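Catora 叶影墙纸(浅灰款)

库存:有货 | 单卷售价:265元 | 品牌:Catora

这款墙纸我自己家先贴了一整面才敢上架,哈哈。之前店里卖的 Warnov 花朵款太抢眼了,好多客人说贴在卧室里睡不踏实,所以这回我专门挑了素一点的!浅灰的底子,上面是深一号的大叶子影子,远看很安静,走近了才觉得有意思。

手感是带一点纹理的,墙面有小坑小洼也能遮一遮(大坑还是得先补腻子哦)。每卷68元的 Long 牌胶粉要另外买,我试过,6卷墙纸配一包正好。

贴的时候记得对花!叶子图案大,对歪了一眼就看得出来。我第一次贴就浪费了大半卷,气得坐在地上吃了个西瓜……后来是 Phong Lục 师傅教我从窗边那一幅开始往里贴,顺手多了。

搭配方面,很多人怕浅灰显冷,我倒觉得配深色台面特别好看,红棕色大理石纹的那种,一深一浅很稳当。

浅灰叶影配红棕大理石纹:

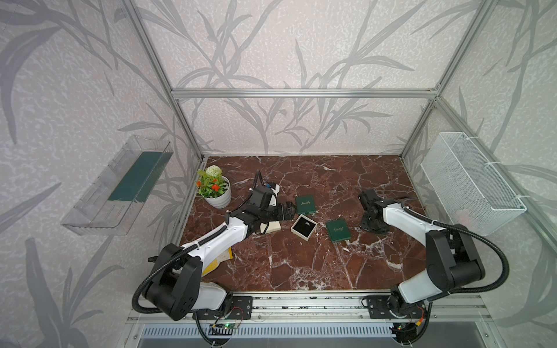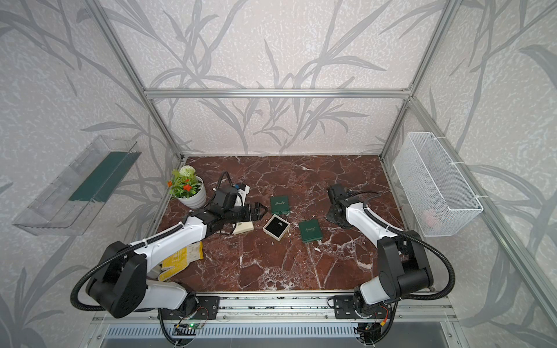 木色家具我也试过,浅橡木比胡桃木清爽。拿不准的话先要小样,A4大小,一次最多寄三张,邮费我出。

发货从 Indton 仓库走,下单后15天内都可以退,没拆封就行。同一面墙请一次买够,不同批次颜色会差一点点,补货时把卷标上的批号发给我,我去仓库帮你翻!八月会到一批米色的,想要的先留言。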